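Buying Old Ceramics: Questions We Get Asked
Tanimside Pottery Desk

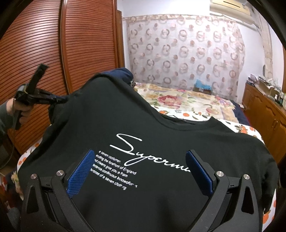
BEFORE YOU BUY

The listing says "no chips or cracks." Can I rely on it?
Up to a point. It tells you what the seller noticed, or chose to mention. Ask for close photos of the rim and the foot ring. If the answer is a fresh copy of the same paragraph, I would leave the piece where it is.

Does a signed wooden box prove who made the bowl?
No. Boxes get separated from their contents and paired up again, sometimes by people who know exactly what they are doing. Check that the bowl fits snugly and that the title on the lid matches what is inside. A perfect match is still only a point in its favor.

What does "attributed to" mean?
Usually that someone would like it to be so. Ask who made the attribution and whether it was written down.

Is gold repair worth paying extra for?
Some of it is lovely work. A lot of what is sold as kintsugi is epoxy with metallic powder on top, and I can't see paying lacquer prices for that. Ask which it is, in writing.

Can I eat off an old glazed dish?
I wouldn't. Overglaze enamels may contain lead, and home swab tests miss things. "Food safe" in a listing means little without a lab report.

PRICES AND RETURNS

Why is lot 2865 listed at $4000 when a similar one sold for less?
Asking prices are wishes. Look at completed sales, and then look at whether the two pieces are really alike in size, date and condition. "Similar" covers a lot of sins.

How long do I have to send something back?
45 days from delivery, undamaged, with its box and any papers. Return postage is yours unless we described it wrong.

Do you give valuations from photos?
No, and I'd be wary of anyone who does it for free and then offers to buy.

Answers by Consuelo Ledesma. Last updated January 22, 2022.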